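# Questions people keep asking about the tabletop set

Maintained by Aisyah Goh. Complaints about the tone go to Lutz Lindemann, who has a folder for them.

## What is this, in one breath?

Omden is a collection of short recordings of an arm tidying and shifting things on a table, made entirely in simulation. Somebody steers the arm, the software writes down every joint angle and every view, and a learning system later tries to work out what on earth the person was up to. Each recording is one attempt at one job. We call them episodes, which makes them sound more gripping than they are.

## Is there a real robot?

Not in Omden. The arm is a model of a Franka, label and all, and the kitchen clutter is only polygons. We do have plans for a real one at the Irnasden site. Those plans have been "for May" for long enough that we've stopped saying which May.

## What does a typical table look like?

Like the end of a rented holiday. There's a marble-patterned top, a glass, a bowl, a shaker, perhaps a frying pan, and the arm on its own platform at the side. Things are put in new places before each episode, so the system can't get by on memorising where the glass was last time.

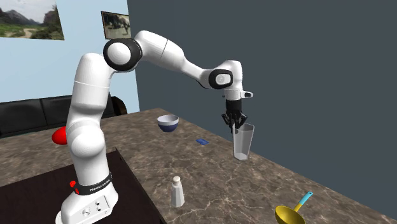 *Render: Omden project, main room view. Credit: Yusof rendering group.*

The room has a sofa and pictures on the wall as well. They do nothing. They're in because a system trained in front of blank walls tends to be thrown by its first encounter with furniture.

## Who does the steering?

Paid operators, two to a shift, each with a handheld controller and a chair that has been the subject of correspondence. New operators make 100 practice episodes which we throw away. They're told this beforehand, and are upset anyway.

## How do you tell them what to do?

With one plain sentence per episode, such as "move the glass next to the bowl". We used to write longer ones. The operators read the first half and guessed the rest, so now we only write the first half.

## Do they all do it the same way?

No, and please don't ask them to. One will come straight down on a thing from above, another sneaks up on it from the side as if it might bolt. Both are useful. If every example shows the same tidy path, the system learns that path and very little about the job.

What we do ask for is a steady pace. Long pauses are a nuisance: a learner that copies a pause may well sit in it for ever, looking thoughtful.

## What counts as a good grasp?

The fingers close on the object, the object comes up off the table, and it stays between the fingers until it's meant to leave. It needn't be pretty. Things hang at odd angles all the time, and we keep those episodes, for a real kitchen won't present its contents neatly upright either.

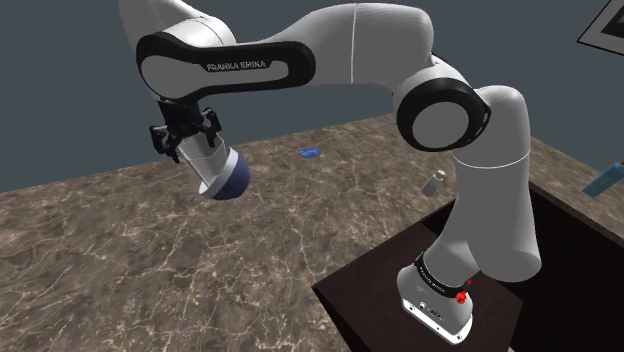

We're stricter about letting go. Opening the fingers high over the table and hoping for the best is marked as a drop, even if the thing lands exactly where it should. Operators dispute this one more than any other rule. The rule stands.

## Do you keep the failures?

Yes, in their own folder with their own label. Grinance, our checking tool, sorts the obvious ones by comparing where each object ended up with where the sentence said it should go. A person looks at the rest. Please don't mix the failure folder into your training set and then write to us about the results. (You know who you are.)

## How big is it?

The current release has 2,000 episodes that passed checking. Whether that's enough depends on what you're teaching. For picking things up, you'll get somewhere. For doing the washing-up, you have our sympathy.

## Why is there a close view as well? It's mostly gripper.

It is mostly gripper, and that's the appeal. The room view is good for finding things and poor at showing what the fingertips are doing to them. Up close you get the fingers, whatever is near them and a good deal of marble.

The close view can be hard on the human eye. Surfaces overlap, some of them see-through, and a familiar thing becomes a pale shape with a blue side. If you're labelling by hand, open both views together and save yourself an afternoon. 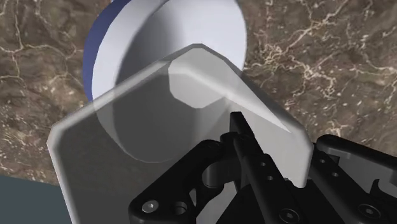 *Close view: black fingers, a translucent plate, and a white cylinder behind it.*

## Can I train on one view only?

You can. The files are kept apart for that very reason. Lutz prefers the room view alone and will tell you so at length. Aisyah prefers both and wrote this page.

## May I send you my own episodes?

Please do, if they follow the folder layout in the README and come with the sentence you gave the operator. Episodes without a sentence go back to the sender. We have tried guessing what people meant, and we weren't good at it either.

Last changed February 22, 2025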